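Grodetti Teleop Support
Ticket 584: Follower gripper stops short of leader on card removal task
Product: Grodetti leader/follower pair, Linent recorder
Site: Isteck refurb bench
Priority: Normal (customer selected "Catastrophic", changed by support)
Status: Resolved, see last entry

Customer, Tuesday 9:10 a.m.

We are teaching the follower arm to pull expansion cards out of old desktop towers. I hold the leader handle, the follower copies me, Linent records. That was the pitch, anyway. What I get is a follower that closes on the card to a point of its own choosing and then holds there, like a teenager who has been asked to carry groceries. I squeeze the leader all the way shut. The follower stays a hair open and the card slides in the fingers when I lift.

Out of 50 demonstrations, 40 ended with the card still in the slot. The policy trained on that set has learned to grip a card, think about it and leave. I can't fault its attention to the material.

Tried so far: restarting the recorder, restarting the follower, restarting the leader, lunch.

Support, 10:25 a.m.

Thanks for the detail. Please send the recorder log from one failed run, plus a wrist camera still from the moment the fingers close. Also tell us whether the leader was calibrated after the last finger change. Lunch is not currently a supported procedure.

Customer, 11:05 a.m.

Log attached, still below. Fingers were changed in May. Calibration was done "around then", according to the whiteboard, which is our system of record. The slot latches are the blue ones on the rear panel. I work those by hand before I start, so please don't send me the article on latches again.
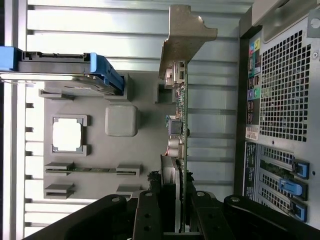
Page 2 of 3

Support, 1:40 p.m.

Two things from the log.

First, the leader reports 922 counts when your hand is fully closed. The profile on your machine still has the end of travel set for the old, thicker fingers. The follower is being told to stop early and is obeying. It is the only party on this ticket that has followed instructions from start to finish.

Second, your approach. You are coming at the card edge-on with the heatsink close to the fingers, and there are capacitors a little farther up the board. Once you have full closing travel back, please don't celebrate by squeezing those. Get the grip settled on bare board, pause for a beat, then lift. The pause matters to the recording too, as a grasp that runs straight into a lift is hard for the training script to split.

Steps:

Stop the recorder and take the follower out of copy mode.
Open Painemal and load the finger profile marked "thin".
Run leader calibration. Open fully, close fully, hold until the beep.
Put the follower back in copy mode with nothing between the fingers and check that both sides close together.
Record five runs on a scrap card before touching the real batch.

Do not mix the old demonstrations with the new ones. Move them to another folder. Deleting them is also fine and may feel better.

Customer, 2:15 p.m.

Painemal says "profile loaded" and then shows me the old profile. Is that a joke setting?

Support, 2:30 p.m.

Known display fault. Close the profile window and open it again. The fix is in the next release, where it has been for a while.

Customer, 4:20 p.m.

Reopened the window, saw the right profile, calibrated, heard the beep. Leader and follower now close together. Five scrap runs, five cards out, and I remembered the pause on four of them. The fifth I have kept for sentimental reasons, in the other folder.

Will rerecord the full set tomorrow. The whiteboard has been updated and now says "calibrated" with a time next to it, in a color that doesn't wipe off. That last part was an accident.

Support, 4:35 p.m.

Closing as resolved. Cause: stale finger profile after hardware change. Reopen this ticket if the new policy also leaves the card in the slot, and attach the training log along with a fresh calibration file.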